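Search the help pages Search Clear

Gripper drops and false weights: frequently asked questions

This page covers the fault found in May on Lilta cells with two arms and a weighing step. It applies to the cells at Fostport and Juvthorpe.

What was the fault?

The arm let go of the part before it had reached the scale. The job log still showed the part as placed, so the cell moved on to the next cycle. In some runs the scale then sent a weight for a platform with nothing on it, and that weight was saved against the part.

How often did it happen?

We ran 4000 cycles at Fostport with logging turned up. The part was dropped in 50 of them. In 7 of those 50 the log also held a false weight.

Was anyone hurt?

No. The parts are small and light and fell only a short way. We treated it as a safety matter all the same, as the arm did not stop after a drop and carried on to its next position with the part lying in its path.

What caused it?

Two things together. The gripper cable was tied too tightly at the wrist, and when the arm turned past a certain point the cable pulled on its plug. The signal dropped out for a moment and the gripper opened. The software should have noticed this and stopped. It read the lost signal as a normal release.

Which software versions are affected?

Everything before build 652. The build number is on the start screen, bottom line.

I have build 652. Do I still need to check the cables?

Yes. The new build stops both arms when the gripper signal is lost, but it does nothing about a cable that is pulling. You will get stops in place of drops. Follow the cable steps in the next answer before you put the cell back to work.

How do I check the cables?

Press the emergency stop, switch off the power and lock it off. Cut any tie close to the wrist. Move the wrist slowly by hand through its full turn and watch the plug. The cable should have slack at every point. If it goes tight, feed more through from the base and tie it again further back. Look for loops that could catch on the other arm or on a clamp. Replace the cable if the plug feels loose.

Can I test with a cloth on the table?

Yes, and the Đorđević test procedure allows it. 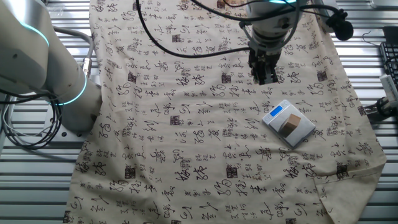 Use a small wooden cube as the test part and put the scale where it sits level. Smooth the cloth out under the scale first. A fold under one foot will tilt it and the reading will wander. Keep loose corners of cloth away from the arms, and do not let the cables drag on it when the arms move.

What should a good test look like?

Zero the scale with nothing on it. Run the place step at slow speed, then check that the reading settles and matches the known weight of the cube. Take the cube off and make sure the reading goes back to zero. Then repeat at normal speed. If the arms stop with a signal fault at either speed, go back to the cable check.

Do I have to weigh old parts again?

Only parts weighed on an affected build. Look for readings at or near zero in the log. If you still have the part, weigh it again by hand and mark the old entry as void. Do not delete it.

Can I clear the fault from outside the cell?

You can clear the message, but go and look before you restart. A dropped part may be under an arm or against the scale.

Who do I report a new drop to?

Use the fault form on the Lilta support page. Attach the job log and give the build number and the site.

Related questions
Setting the zero on a bench scale
Emergency stop does not reset
Ordering spare gripper cables
Moving a cell between Fostport and Juvthorpe

We use cookies to remember your settings on this site. Accept Manage choices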